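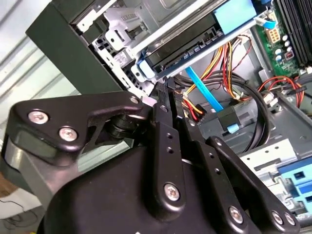
Cleaning the Dust Out of a Desktop PC

I put this off for way too long, and wow, what a difference! My old tower used to roar every time I opened a spreadsheet. If yours does too, set aside 20 minutes and give it a go.

You'll need a Phillips screwdriver, a can of compressed air and a soft, clean paintbrush.

Shut down, switch off the power supply and pull every cable. Hold the power button for a few seconds to drain what's left. Take the tower outside or into the garage (trust me, you don't want this on the carpet) and remove the side panel.

Touch bare metal on the case before you reach in. Now the fun part! Hold each fan still with a finger and blow the blades clean in short bursts, keeping the can upright. Do the CPU cooler next, going right between the fins. Loosen stubborn fluff with the brush.

Pop out the front filter if you have one, rinse it and let it dry completely. My friend Wendy Furnival skips the rinse and just vacuums hers, and that works great too.

Panel back on, cables in, power up. Mine is so quiet now! I do it again every May.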